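# Kadham 600 water flosser: four months of daily use

I bought the Kadham 600 in April, after a hygienist told me for the third check-up running that I wasn't cleaning well enough between my back teeth. I have a bridge on the lower left and two crowns on the upper right. Ordinary floss goes down between the crowns without much trouble, but it won't go under the bridge unless I use a threader, and I had stopped bothering with the threader.

I have used the flosser once a day since then, in the evening before brushing. Before that I had a cheap cordless model from Stikedar, so I'll compare the two where it helps.

## What you get

The box holds the base unit, a 600 ml water tank with a lid, the handle on its coiled hose, and 6 tips. Two of those are standard jet tips with different coloured rings so that two people can share. The others are an orthodontic tip, a tongue scraper, a tip with a small tuft of bristles for implants and bridges, and a soft rubber one for gum pockets. The tips clip into a compartment under the tank lid.

There is also a printed leaflet, which is short and clear. It tells you to start on the lowest pressure and lean over the basin. Both are good advice.

The hose stretches far enough for me to stand upright, though it pulls back slightly if I turn my head to do the upper right side. The mains lead is shorter than I'd like. Ours only just gets from the shaver socket to the shelf, so check where yours will stand before you order. It needs a two-pin bathroom socket or an adaptor.

## Using it

Fill the tank, press it down until it clicks, choose a pressure and slide the switch on the handle. The water stops when you slide it back. This sounds like a small thing, but on the Stikedar the only switch was a button you had to hold for a second, and by then there was water on the mirror.

There are ten pressure settings on a dial. I began on two and moved up to five over three weeks. Anything above seven is uncomfortable for me, and I can't see why I would need it. My gums bled a little for the first week, which the hygienist had warned me to expect. If yours bleed for longer than that, ask your dentist about it.

A full tank lasts 90 seconds on setting five, enough to go round the whole mouth once at a steady pace. On the lower settings it lasts longer. The unit has a timer that makes the pump pause briefly halfway through, as a signal to change from the top teeth to the bottom. You can turn this off by holding the power button, and I did, as my bridge needs more time than the rest.

I use lukewarm water. Cold water is unpleasant on the crown nearest the front, where the gum has receded a bit. The leaflet allows a small amount of mouthwash in the tank provided you run plain water through afterwards. I tried that twice and went back to plain water, as the rinsing took longer than the cleaning.

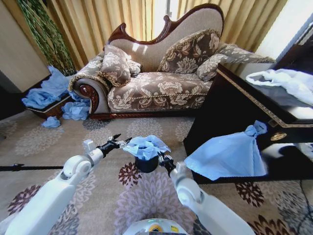

The bridge tip is the one I would buy the machine for. The tuft is narrow and soft, and if I hold it at the gum line and let the jet run sideways, bits of food come out from under the false tooth that I had no idea were there. It took a few evenings to get the angle right. Start from the cheek side, then do the tongue side, and keep your lips nearly closed so that the water runs out into the basin.

I can't say the same for the tongue scraper. It works, but no better than the edge of a toothbrush, and I stopped using it.

## Noise

It is loud. With the bathroom door shut you can hear it from the landing as a low rattle. The rubber feet help a little, and a folded flannel underneath helps more. I wouldn't run it at six in the morning in a flat with thin walls. The Stikedar was quieter, but it also had about half the force.

## Cleaning and upkeep

The tank lifts out and can go on the top rack of the dishwasher. The base can't. After each use I empty whatever is left, run the pump for a couple of seconds to clear the hose, and leave the lid off to dry. When I didn't do this for a fortnight in the summer, a pinkish film formed around the valve at the bottom of the tank. It came away with a cotton bud and washing-up liquid.

We live in a hard water area, so I also run a weak vinegar solution through it once a month, followed by two tanks of clean water. The jet had started to spread a little by the end of the second month, and this put it right.

Replacement tips are sold in pairs. Kadham suggests changing the jet tips every six months and the bristle tip every three. I changed my bristle tip at three months and the old one was splayed, so that seems fair. Clostum make tips that are meant to fit the same handle at a lower price. I bought a pair and one of them leaked at the collar, so I've gone back to the Kadham ones.

## Does it replace floss?

Not for me. My hygienist's view is that the jet is good at clearing loose food and the soft layer near the gum, but that something still has to touch the sides of the teeth where they meet. I use floss or a small interdental brush three or four evenings a week and the flosser every evening. At my last check-up the bleeding score around the bridge had gone down, and she spent less time scraping there than she had in the spring. The crowns were much the same as before, but they weren't the problem.

If you have a new crown or have had gum treatment or an extraction recently, ask the practice when you can start. I know someone who was told to wait two weeks.

## Price and where to buy

I paid 40 pounds in an offer at Cifuentes, which is the only shop near me that stocks the spare tips as well. The full price is a good deal higher, and I'd wait for it to come down again. The guarantee is two years and has to be registered online within a month of purchase. The form was simple enough.

## Good points

- Bridge tip reaches where floss won't
- Slide switch on the handle
- Tank big enough for one full clean
- Parts are easy to get at and wash

## Less good

- Noisy
- Short mains lead
- Takes up a fair bit of shelf – measure first
- Top three pressure settings are too strong for me

Four out of five. I would buy it again for the bridge. For someone with no bridge, brace or implants who already flosses every day, I'm less sure it is worth the shelf space, and the cordless kind might do.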